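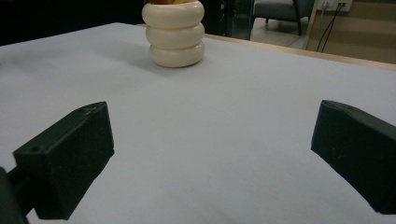
Lorna reckons we should stop quoting range at all until the cold-morning runs are in, and she put it more bluntly than that on the phone. Her view is that a figure from a mild July afternoon on flat roads tells a delivery rider nothing, and that the Beser people will only wave it back at us in January. Fair enough. I have crossed the range line off the draft and written "pending" next to it.

November 19, 2020

Conversion no. 7, the Mangubat cargo trike. Pack back in, controller reflashed, out on the road by mid-morning and what a lovely thing it is to ride now! The shudder pulling away from a standstill has gone. Completely gone, even with the load box full and the front wheel turned. I did the bakery hill twice just because I could.

What changed since last entry: throttle ramp lengthened, phase current limit dropped a little, and the hall sensor loom re-routed away from the motor leads. I changed all of them at once, which I know is bad practice, so I can't say which one cured it. My money is on the loom. Estela Insaurralde thinks the ramp. We will put the old ramp back on Monday, leave everything else alone and see who buys the cakes.

Load for all runs today: 200 kg in the box, sandbags, strapped. Total on the odometer since conversion is 1,620 km, so the chain side is well bedded in and I don't think we can blame stiffness there for anything any more.

Charging. The Arkau charger is behaving. It got to the end of the constant current stage without the fan screaming, and the tail-off looked smooth on the logger. One cell group still lags the rest near the top and the balancer has to work to bring it up. Not alarming, but it is the same group as last time (the one nearest the seat post) so I want to know if it's the cells or just the sense wire. Easy check: swap the sense leads with the neighbour and see if the fault moves. Remember to relabel them afterwards!! We did not, in July, and lost an afternoon.
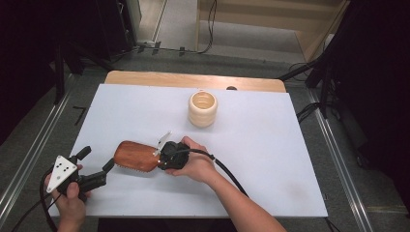
Cream ribbed cup on the white board.

Regen. I am really pleased with this one. With the new map the braking comes in softly from a rolling speed and fades out before walking pace, so no more nodding over the bars at junctions. It won't do anything useful with a full pack, obviously - the controller cuts it, as it should - and the rider needs to know that the first descent of the day will feel different. Lorna Evangelista wants a sticker. I would rather have a light on the dash but a sticker costs pennies, so sticker for now, light when the next harness is made.

Brakes themselves: rear pads fine, front left cable stretched, took up the slack. Parking latch still sticks. Greased it again. It needs a new spring really.

Cost note for Benar, who asked what a rider would get back on a conversion under the grant as it stands. I have not answered yet. The form treats a converted trike as a modified cycle in one section and as a light vehicle in the next, and the amount depends on which you believe. Estela is going to ring them and get it in writing. Until then no promises to anyone.

Odd thing: 11 short dropouts in the speed log, all on the cobbled stretch by the station. The motor never missed a beat, so it's the wheel pickup or its magnet wobbling. Cable tie, retest.

To do
Old ramp back in, loom left where it is
Swap sense leads, RELABEL
Spring for parking latch
Cold start with the pack left in the shed overnight, then Lorna can have her range figure
Return the torque wrench to Beser

Forgot to say, reverse works. Slow, beeps far too loudly, but it works, and getting out of the yard without three people lifting the back end is a joy.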